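Fondthorpe Teaching Labs - Bench Support
Ticket: Tubes sitting loose and crooked in white two-tier rack, prep bench
Status: Closed
Category: Small equipment / racks and holders
Priority: Low

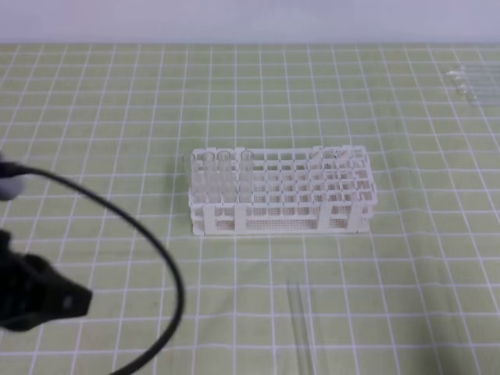
Attachment 1. Rack on the green grid mat, four tubes in at the left end, three more lying at the back right.

Reported problem

We got a new batch of glass test tubes from Plultance in July to replace the ones that were chipped at the rim. The new tubes do not stand straight in the white plastic rack. They go in through the top deck fine, but most of them lean, and when the bench gets bumped they rattle. A couple of people have asked if the rack is warped. The old tubes never did this in the same rack.

I need to know if this is the rack or the tubes before I unpack the rest of the order. The box is 100 tubes and I have opened one inner tray of 50. The supplier takes back unopened trays only.

What I tried before opening the ticket:
Washed the rack in warm water with the regular lab detergent and let it air dry overnight. No change.
Turned the rack end for end. No change.
Moved it to another bench in case the first one was out of level. Same lean.

Reply from bench support

Thanks for the picture. A few things to check.

1. Is the rack rocking? Put it on the mat with no tubes in it and press down on each corner in turn. If one corner lifts, the base has warped and we will swap it out.

2. What is the outside diameter of the new tubes, and what was it on the old ones? The size should be on the box label. If you still have one of the chipped tubes, measure it too. Use the calipers in the drawer under the balance.

3. Is the upper deck fully seated on the side supports? On this style the deck can ride up at one end after washing and still look all right from the front. Push down along both long edges with the heel of your hand. Take the tubes out first.

4. When a tube leans, where is the bottom of it? Look in through the opening in the front. The round end should be resting on the lower level directly under its own square. If it has wandered off to one side, the hole in the deck is too big for the tube.

Please don't pack the openings with paper towel while you are checking. It hides the problem and it gets pulled out with the tube.

Update from reporter

Results in the same order.

1. No rocking. I pressed all the corners and it sits flat. I lined the front edge up with one of the white lines on the mat and could not see any bow in it.

2. The new tubes are 13 mm. The chipped ones are 16 mm. I had not noticed this. The order form has 16 mm on it and so does the packing slip, but the label on the inner tray says 13.

3. The deck moved down slightly at the right end when I pushed. It clicked. The tubes leaned a bit less on that side afterward, but they still leaned.

4. The bottoms wander. I tried one tube in several squares and it came to rest in a different spot each time. One of the old 16 mm tubes in the same squares stays upright.

Reply from bench support

That settles most of it. The rack is fine and the tubes are the wrong size for it. The raised deck was a second, smaller problem and you have fixed that.

Options:

a. Return the unopened tray to Plultance and ask for 16 mm. The packing slip and the tray label disagree, so this should count as their picking error. Send them both numbers. Ask about the opened tray as well; they may take it back under the same claim.

b. Keep the 13 mm tubes and use a smaller rack. There are two Van Dusen racks in the store room, second shelf, that take 13 mm. They are single height and hold fewer tubes.

c. Use adapter rings. Borker makes a push-in ring for square openings. We have tried them here and they work, but they come out during washing and end up in the sink trap.

We would go with a, and b in the meantime. We don't recommend leaving the narrow tubes in the big rack for anything with liquid in it.

Until the exchange comes through, don't leave spare tubes lying on the mat near the edge. Stand them in a rack or put them back in the tray.

Update from reporter

Went with a and b. Plultance agreed to exchange both trays, including the opened one, as long as no tubes are missing. I had to go find three that had been left out. The Van Dusen racks are on the prep bench with tape labels marked 13.

Update from reporter

Replacement tubes arrived. Tray label and packing slip both say 16 mm this time. I checked one with the calipers before opening anything else. Put a row of them in the white rack and they stand up straight at both ends. No rattle when I knock the bench.

The Van Dusen racks are back in the store room. I left the tape on them.

Resolution

Cause: wrong tube diameter supplied (13 mm in place of 16 mm). Contributing: upper deck of rack not fully seated after washing.
Fix: deck pressed down, tubes exchanged.
Parts used: none.
Follow-up: line added to the receiving sheet to check tray label against packing slip for all glassware.

Ticket closed 4:50 p.m.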